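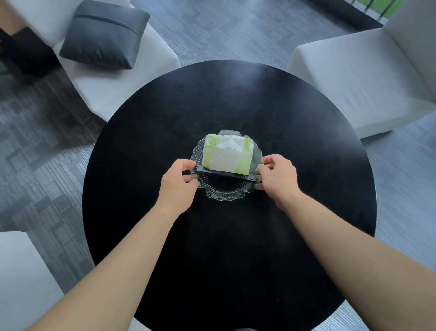

The Label

The rule book had thirty pages when I started, and I read all of them on the train to Pitska. It was called Good Practice for Demonstrators. I am a slow reader in English and I like to have a pencil with me. By the time I arrived I had marked five rules that I did not understand.

My work was to do simple things with my hands, so that Tudby could learn them. I lifted, turned, put down and moved away. Tudby was to work in the houses of old people, and in such a house there is always a table with some things on it that must be cleaned around and not broken. On my table there was a glass dish with a wavy edge, a packet of tissues, and a remote control. The chairs were white and soft. I was told it should feel like a guest room, and it did feel so, a guest room in which the guest is very strict with himself.

Some rules were easy. Do not hurry. Do not talk to the object. When you make a mistake, do not hide it with a second movement; stop, open your hands, and begin again. Glass is always carried with two hands. I was good at these rules. My mother raised us with almost the same ones.

Rule 9 was one of the five that I had marked. It said: "Show only what you would want to see done in your own home, when you are not there."

I asked my supervisor what it meant. She was a tall woman who ate apples with a small knife, and she thought about the question while she finished cutting.

"It means you are the example," she said. "Whatever you do, it will do. Also the things you do not know you are doing."

"But how can I stop a thing that I do not know?"

"You can't," she said. "For that we have the review."

The review was at the end of each month. A person from the standards office looked at the recordings, and then at Tudby, and compared the two. I had never met this person. I imagined somebody with gray hair and a heavy bag. In September the person came, and it was a young man in a yellow raincoat, and he had asked to see me.

He had a list on his knee. He told me that Tudby had been placed for a trial in a house in Jenura, with an old couple, and that the trial was going well. The floors were clean. The medicine was on time. There was only one small point, and he wanted to understand it before he wrote it down.

"The lady has a dish," he said. "It was from her sister. Tudby lifts it to clean under it, and that is correct. But before putting it down, it turns the dish a little and waits. Then it turns it back. Every time. She asked us what it is looking for."

I said that I did not know. He asked me if I could show him how I lifted mine.

So I sat down at my black table and I put both hands on the dish.

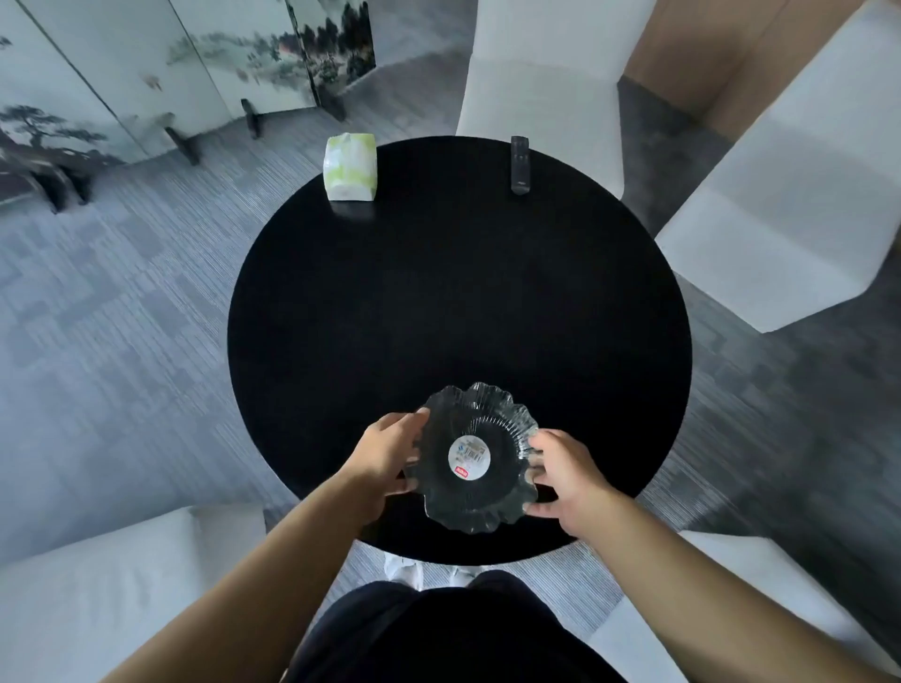 The dish from the demonstration table, with its label.

He did not say anything. He was writing. I put the dish down and took my hands away, as in the book, and I was quite satisfied with myself.

"Could you do it again?" he said.

I did it again. This time I watched my own hands, and it was strange, like hearing my voice from a telephone. I lifted the dish. Then I turned it a little. My eyes went to the white label in the middle, with the barcode and the small blue sign, and they stayed there for the time it takes to read a short word. I turned it back. I put it down.

"You read the label," he said.

"There is nothing to read. I know what is on it."

"Yes," he said. "But you read it."

I felt my face become hot. I had done this dish 3,216 times. It was written on my sheet, because we had to keep a sheet. In all these times I had never thought of the label as a thing that I looked at. In my country, when I was a child, my mother turned every cup and plate in a shop to see the price, and then she put it back on the shelf. We did not buy them. I suppose that is where I learned to hold glass.

I did not tell him about my mother. I asked him if I would lose the work.

"For this?" He looked surprised. "No. It is not against any rule. I looked." He showed me the list, and it was true, there was no mark next to my name. "There is a rule about labels, but it is for the people who prepare the table. They should take them off. Someone forgot."

"Then it is their mistake."

"It is in the book as their mistake," he said. He turned some pages. "But I have a question that is not in the book. Should we take it out?"

"Take out what?"

"The turning. We can do it. We would record the dish again with no label, and Tudby would stop in a few days. It costs some money, but not much."

I said of course they should take it out. It was an error. I was embarrassed that he had to ask. He nodded and wrote something, and then he said that the lady in Jenura had been asked the same question, because the standard requires that the person in the house is heard first. He had forgotten to say it in the correct order.

"And what did she say?"

He looked for it in his papers. He read it to me slowly, and I think he was careful because he knew that English was not my language. She said that in the beginning it had frightened her. She said that now she waits for it in the morning. Her sister did the same thing with dishes, and nobody else in the family ever did.

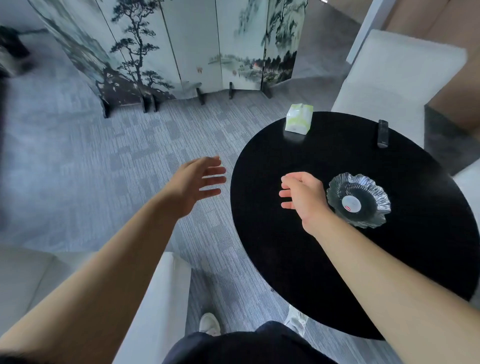 I moved my hand over the table, near the dish, but I did not take it. I wanted to know if I could do it without turning. I thought about my fingers, and about the edge, and then I thought so much that I could not begin.

"So it stays?" I asked.

"In her house, yes. She signed for it. In the other houses, no. You will have a clean dish from tomorrow." He closed the list. "There is a form for it. The Hosseinzadeh form, for a habit that is kept at the wish of the resident. I have never used one before. I had to ask my office where they are."

He needed my signature too, as the demonstrator. The form had a line where you must describe the habit in simple words. He gave me his pen. I wrote, "Turns the dish to look for the price," and then I was not sure, and I crossed out the last four words and wrote "at the middle" above them. It was not very good English. He read it twice and said that it was fine.

In the morning the label was gone. There was still a bit of glue, and I cleaned it with a tissue before I started, and then I had to ask for a new packet, because the rule is that the packet must be full.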